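Ticket 1683: Course videos stop at the same point
Product: Hindano player, site licence
Opened: 04/06/2023
Status: Reopened by customer
Priority: Low (I did not choose this)

Customer wrote:
Third time of asking. Every video in our Plarkbridge skills library longer than a few minutes freezes at 175 seconds. The sound carries on, the picture doesn't. Short clips play fine. Your first reply told me to clear the browser cache. I did, on two machines, and it froze in the same place. I don't see how a cache would know to stop at 175 seconds.

Support wrote:
Thanks for the extra detail. Freezing is usually caused by a slow connection. Please run a speed test and try again at a lower quality setting.
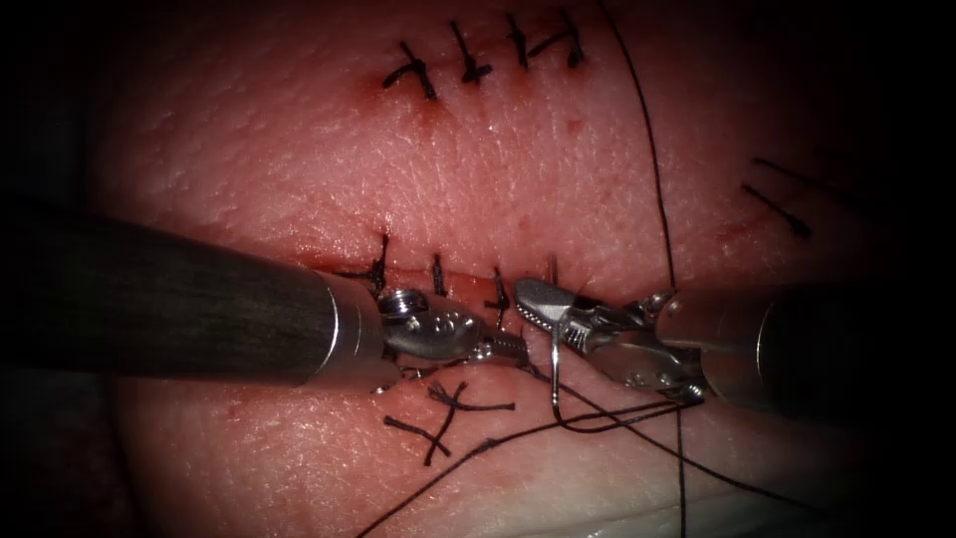 Customer wrote:
Speed test attached, nearly 365 Mbps down. Lower quality makes no difference. I also downloaded one of the files and played it from the desktop, start to finish, no trouble. So the file is good and the line is good, which leaves your player. It began the morning after the update to version 2, and I'd like somebody to at least read that sentence.

Support wrote:
We've passed this to the player team. They ask whether your files are served through Katsaros or straight from our storage.

Customer wrote:
Katsaros. Same as it has been since last September.

Support wrote:
The player team believes the new version asks for the video in larger pieces and Katsaros may be refusing the second one. As a workaround, untick "Fast start" under Playback and save.

Customer wrote:
Unticked. Four videos have now played past the freeze. I'm leaving this open, as a ticked box is hardly a fix and the last "resolved" lasted a day. Please tell me which release will have the repair in it.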